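Old Office Computers Get a Second Life in Firnthorpe

Firnthorpe, 18/07/2026 -- If you have an old desktop tower gathering dust under a desk, the Graler repair shop would love to see what's inside it. The shop's summer computer drive has already brought in 1,370 machines, and the sorting benches are as busy as they have ever been!

The drive, called Zaminby, takes in retired computers from offices, libraries and homes across the area. Machines that still have some good years in them are cleaned up and passed on. The rest are opened and taken apart so that memory, drives, processors and power supplies can be used again in other computers.

And there is a lot to save. An ordinary office tower has a surprising number of parts worth keeping, even when the computer as a whole is too slow for anyone to want. Memory modules are the favorite here -- they are small, easy to test and always in demand. So far 300 have gone straight back into working machines, along with 62 power supplies.

The first finished computers went out earlier in July to Kuusk, the after-school club on the other side of town, which now has 30 desktops for homework and beginner coding. The kids have already filled the sign-up sheet for the rest of the summer, and the club is hoping to add an evening session for parents.

Zaminby keeps going until the end of the month. Towers, laptops and loose parts are all welcome, and it doesn't matter if they no longer start up. Please take out any discs and bring the power cord if you still have it. Monitors and printers can't be accepted this time, but the shop hopes to take those in the fall.

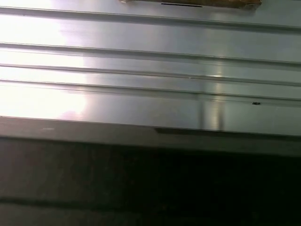
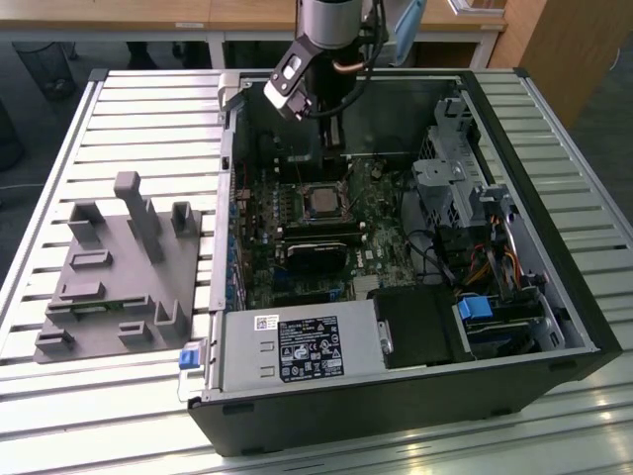 At the workbench: ribbed metal up close (first picture), and a desktop tower on its side with the side panel off and the green motherboard showing (second picture).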